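The Great Brick Sort, part 2

Monday, June 20, 2022

So the bricks have taken over the bench again.

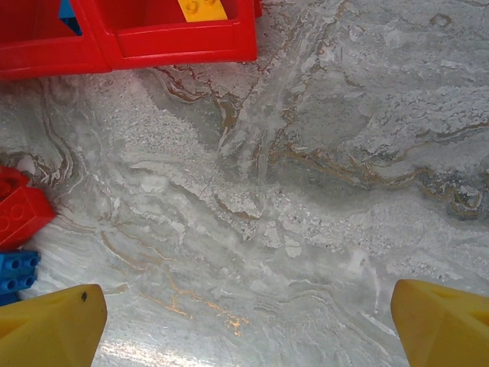 I told myself I'd only sort by colour this time, after last October's disaster when I tried to go by shape AND colour and gave up with half the collection still in a pillowcase. Colour is so much easier! Reds together, blues together, yellows together, and anything weird goes in an old ice cream tub until I can face it.

I'm pretty fond of the red tray with the compartments. It's the right height for little hands to reach into, and you can lift the whole thing up to the shelf when it's time to get tea on. My only gripe is the corners, which collect fluff and biscuit crumbs like you wouldn't believe (a dry paintbrush gets most of it out).

Rupert Zürcher left a comment on part 1 asking whether I wash them. Yes! Warm water, a squirt of dish soap, then spread out on a towel overnight. I did 126 in one go last weekend and my favourite towel still has dents in it.

The kids reckon the yellow ones should get their own box because they're "the treasure". I've been overruled on this, so there's now a shoebox with TREASURE written on the lid in purple texta.

Still to do: the wheels, the tiny windows, and whatever is rattling around in the bottom of the couch.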